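Revised working rules for suture-pad runs
Posted 05/06/2023, Priltar Bench Automation Group

The second edition of the Mastura working rules applies to all benches in Prallville. It replaces the first edition and the loose sheet on thread handling. Lærke Bisgaard edited the text; comments received in May have been answered in the annex.

Scope

The rules cover instrument-driven suturing on practice tissue, whether the arms are run by an operator or by a planner. They do not cover clinical use.

Clause 3. Thread

Slack thread is to be tracked as an object in its own right. A planner that models only the needle and jaws does not conform. Cut tails left by earlier stitches are treated as fixed obstacles.

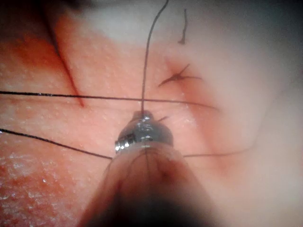 Tension limits stay as they were in the first edition. The wrist view alone may not be used to confirm slack — a second, fixed view is required for every pull-through, and both recordings carry the same run number.

Clause 4. Instrument approach

Two tips may work close together over an incision only when the closing speed is capped. The cap is set per bench and written on the run sheet. Jaws not holding needle or thread stay closed during approach.
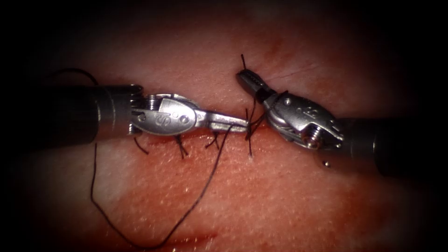

Clause 5. Needle custody

One instrument is named as the holder at all times. The log records each change of holder, and a run with a gap in the log is void. Of the 735 runs reviewed for this edition, 40 were voided on this clause.

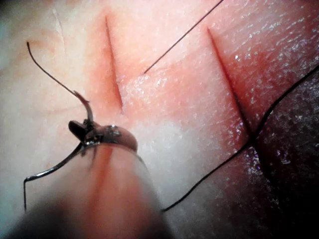 Curved needle held in the jaw, with two incisions in the practice pad.

During a handover the first jaw does not open until the second has reported grip. Poul Ásgeirsdóttir asked for a fixed delay as well; the Mogensen benches will trial one before it is written in. 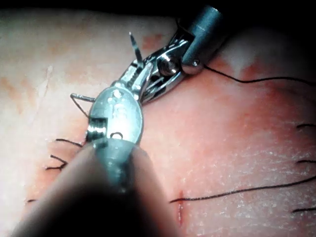
Clause 6. Records

Keep both video streams, the run sheet and the holder log for 84 days. Void runs are kept with the rest and marked on the first line of the sheet.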